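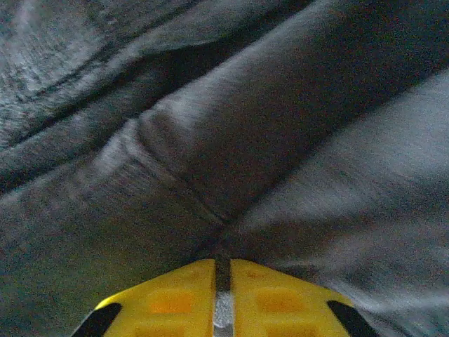

Bench scale and balance checks, Limlow workshop – February round

I do this round on my own now, so the comments are all mine and you can blame me for the handwriting on the paper copy. Items are in the order I walk them, which starts at the back door and ends at the kettle. OK means I'd happily weigh on it today. WATCH means it passed but I didn't love it. FAIL means it has a red tag on and please leave the tag alone!

1. Room and bench
Bench level, both directions: OK
Draughts: WATCH. The vent over the small balance is blowing again. I shut the louvre and the last digit settled down within a minute or so. Someone will open it when it gets stuffy, so have a look before you start.
Room at 20 degrees: OK, and it had been there since before I got in.

2. Check weights
Case shut and latched: OK
Weights clean, no finger marks: WATCH. There was a smudge on the 200 g. Tweezers or gloves, please, even if you're only moving it an inch.
Certificates in date: OK for the main set. The odd weights in the tobacco tin have no paperwork whatsoever and I've written NOT FOR CHECKS on the lid in marker. I know they're handy.

3. Small balance (the Maes, 600 g)
Pan seated, shield doors sliding freely: OK. Left door was gritty so I wiped the runner out.
Zero returns after load: OK, five goes.
Corner test: OK. Front right reads a hair heavy, same as last time, well inside what we allow.
Mains lead: OK
Warm-up: please give it its full half hour. I came in at 8.15 and somebody had already written a reading down next to a balance that was switched off at the wall the night before, and I'd rather have no reading than that one.

4. Floor scale (the Distholm)
Feet all touching: FAIL, then OK. The back left foot was up off the floor, you could slide a bit of card under it. I wound it down and locked the nut, then did the whole test again from the top.
Load test at full and half: OK after the foot was sorted. The first set is crossed out on the sheet but still readable, so nobody has to take my word for it.
Display: OK, though the backlight is getting dim.
Debris under the platform: WATCH. Swarf, a pen lid and one perfectly good M8 washer. It needs lifting and brushing out weekly.
Serial plate: the sheet had the last three digits down as 747. It's 774. I've changed it in the register as well.

5. Crane scale
Hook and latch: OK
Shackle pin: FAIL. The split pin is missing and there was a bit of wire doing its job. Red tagged. Oisín McGrath has a new one on order and it stays on the shelf until that's in and I've looked at it.
Load test: not done, see the line above.
Battery: OK

6. Records
Log sheets filled in: WATCH. Two gaps on the Distholm. If you didn't use it, write "not used", a blank could mean anything.
Labels match the register: OK apart from the serial number I mentioned.
Load cycles on the floor scale: just gone past 4,000 since its last proper service. I've told Eimear Breathnach, who is getting a price from Flellness for a visit and will try to get the crane scale done on the same trip.

To do before the next round
Split pin fitted, crane scale load tested – Oisín, then me
Service visit booked – Eimear
Louvre taped or a sign put on it – me
Brush kept beside the floor scale – whoever has the good brush, can I have it back please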